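Grukura Two-Arm Teaching Bench

For recording table tasks by hand or by remote control

Made by Budik. Sold assembled or as a kit.

Overview

The Grukura bench lets one person show a two-arm robot how to do a job on a tabletop. The operator moves a pair of small leader arms, and the bench arms follow. Joint positions, gripper opening and camera video are saved together as one recording. No programming is needed to make a recording, and the files can be used directly for training or played back for review.

The bench comes with both arms mounted on a common base rail. The rail bolts to the near side of any table that is flat and does not rock. We recommend a table at least 700 mm deep. 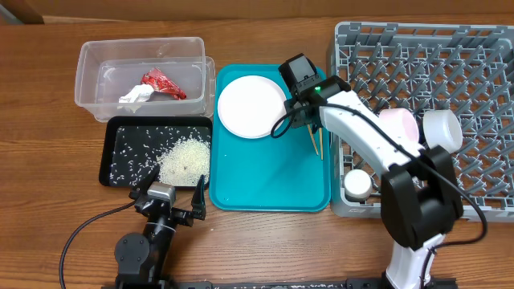

Two ways to record

Remote control. The operator sits or stands behind the bench with one leader arm in each hand. The leader grips have a finger loop that opens and closes the gripper. This mode is best for jobs where both arms are needed, or where one arm has to wait while the other finishes.

Hand guiding. Press and hold the button on the wrist and the arm goes slack enough to be moved by hand. Let go and it holds its position. Hand guiding works well for short motions and for setting start positions. The operator's hands will show up in the video in this mode, so most customers use it for setup and record the task itself by remote control.

You can switch modes between recordings without restarting the software.

Dishes and tabletop cleanup

Table clearing is the job we get asked about most. It mixes large, easy objects such as cups with thin ones that roll, and with spills that no gripper can pick up in one go. Our standard cleanup task has 21 steps and is included with the software as a template. You can delete steps or change their order.
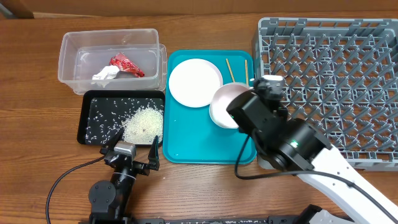
Thin objects take the most practice. Norbert Hegyi, who wrote the template, suggests that new operators record bowls and plates first and leave the chopsticks for the second session. When two chopsticks lie on a tray a short distance apart, with one at an angle and the other nearly straight, decide before you start whether you will take them one at a time or push them together. Use the same method in every recording of a set. Mixed methods are the most common reason a set has to be recorded again.

For loose material such as rice, keep the amount the same from one recording to the next. Weigh it if you can. The spread will differ each time, and it should.

Recording sets

A set is a group of recordings of the same task. The software lets you name a set, mark each recording as good or bad, and add a note. We suggest 20 recordings to check that the layout works, then 300 for a first training run. Move the objects a little between recordings. Leave the rail and the cameras where they are.

Bad recordings are kept unless you delete them. Some customers train on recoveries, such as a dropped cup that gets picked up again, and want those files.

What is included

Two bench arms with two-finger grippers
Two leader arms with table clamps
Base rail with bolts and hex key
Wrist camera for each arm
Overhead camera and stand
Cables and power supply
Recording software, one license
Printed setup guide

Trays, bins, racks and dishes are not included. Use the ones your robot will meet on the job.

Options

Dudás foot pedal. Starts and stops a recording so that both hands stay on the leader arms.

Skarkumlow soft finger pads. Slip over the standard fingers. Recommended for glazed cups and plates. Sold in pairs.

Setup notes

Route the wrist cables in a wide loop and check that they do not catch at full reach. Run the joint check after any change to the rail. If a leader arm and its bench arm drift apart, park both and press Align.

Orders and support

For quotes and delivery times, ask for Boglárka Rácz. Technical questions go to Matěj Beneš. Spare fingers, cables and camera mounts are kept in stock.

Page last updated 2020-05-01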